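Plovasus > Workroom > Tables & Surfaces

The white table, room 401

January. Posted by the Plovasus workroom desk

Quick gallery this time, pictures are at the bottom, words first. Typing this between two other jobs so excuse the mess.

Background for anyone new. Room 401 is our upstairs room in the Flerkport building, the long one with the bad radiator. It's had a work table in it since we moved in and the table has never been right. Sound frame, metal rails round the edges, heavy as anything, goes nowhere when you lean on it. But the surface! Old brown varnish, ring marks, a burn, a patch where somebody used the wrong glue and then the wrong remover. Put a small dark screw down on it and good luck. Put a small brown anything down on it, same.

So: white. That was the whole idea. White, flat, matte, big enough to spread a job out and see all of it.

What we tried first, in order, mostly failures:

Paint. One corner only, as a test. Showed every brush mark and stayed tacky for days. Scraped off again. Don't.

A bedsheet, pulled tight and clipped under the rails. Looked great for one morning. Then things started rolling into the dips and the clips kept catching sleeves. Also lint.

Glossy shelf liner off a roll from Lopes. Cheap, wipes clean, awful glare. With the overhead lights on you had a bright stripe down the middle of the table and it moved when you moved. Two of us got headaches. Bubbles too, never got them all out.

Then matte. Should of started there. Flat white, no shine, nothing bouncing back at you. Colder looking than we expected, a bit blue next to the wood, and one or two people grumbled that it felt like a dentist. Everybody got used to it inside a week.

Notes on living with it, no particular order:

Shadows. You notice them a lot more on white than on brown. Anything you hold over the table throws a soft gray patch and the eye goes right to it. Fine for sorting, annoying for close work. We swung one of the ceiling lights toward the window side, which helped some. A second light from the opposite side would help more, still on the list, has been on the list since the fall.

Edges. A white top with nothing behind it makes stuff slide off the back. We'd lost 2 pencils and a good ruler down there before anyone did anything. The pale wood along the back was left over from shelving and was meant to be temporary. It's staying. Warm color, nice against the white, and it gives you a line to square things up to. Has a knot in it that people have started measuring from ("put it left of the knot"), which is silly but works.

Cables. Run them to the back. Always to the back. A cable coming off the front of the table will get walked into, and whatever's on the end of it comes along. White cable on white top looks tidy but you can also forget it's there and set something down on it. Done that. Twice.

Cleaning. Damp cloth, then dry cloth, end of day. No spray cleaner, it left a faint tide line we could only see from the door but once you've seen it that's it. Pencil comes off with a plain eraser. Ballpoint doesn't come off at all, so there's a rule now, pencils only within reach of the table. Rule gets broken every week.

Coffee. On the windowsill. Not on the table. The windowsill has ring marks now, we're aware.

Ripples. If you want it dead flat, let the covering sit in the room a couple of days before you put it down, and don't lay it on a hot afternoon and then let the radiator go off overnight. Any slight waviness mostly bothers the person who put it down. Doesn't bother work unless the work is round.

Size. Go bigger than you think. We measured for the job we had that month and the next one was wider. There's 6 inches each way we wish we'd kept when we trimmed. Trim last, trim less.

What goes on it. As little as we can get away with. One thing out at a time, the thing being worked on, and the rest in the drawers or on the Domo cart by the door (three shelves, squeaky, we love it). This was the hardest bit to stick to. A clear white table is basicly an invitation, you turn round and there's a tape dispenser and somebody's lunch. But when it does stay clear the work goes so much faster, you're not shoving things sideways with your elbow all afternoon.

A few people from downstairs came up to look and now they want one. Their table is bigger and worse. We've told them matte, matte, matte, and to skip the shelf liner whatever Lopes has on offer that week.

Cost, because it always gets asked: not much. The light fitting was dearer than everything on the table put together and it isn't even finished. Will add a proper list of what we bought if I can find the reciepts.

OK pictures. 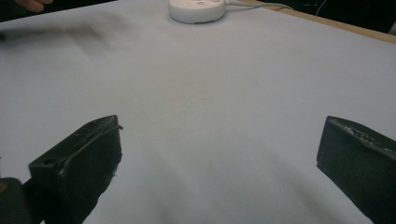 The white, close up. Gray shadow across the lower middle, same thing I was going on about.

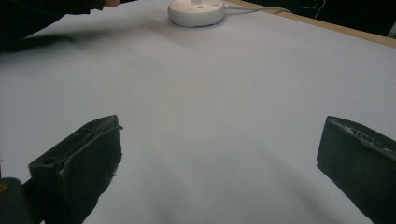

Faint creases in it, and the shading goes grayer toward the near side. Cool white, told you.

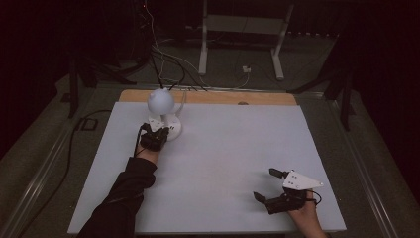 Wood strip at the back with the famous knot, metal rails, white cable heading the right way. One white round-topped thing out on its flat base and lots of clear space next to it.

Is it worth going white if the table gets rough use?

Depends how much marks bother you. A white top will show pencil, scuffs and coffee sooner than a dark one, and you'll be wiping it daily instead of whenever. For drilling, sawing or anything oily, keep a separate scrap board and lay it on top for that job, then take it away again. For sorting, assembling and small parts we wouldn't go back. Plan on replacing the covering now and then, and keep the offcut so you can match the color.

Filed under: work tables, white surfaces, room 401, small parts

Contact the workroom desk | © Plovasus, Flerkport | Back to top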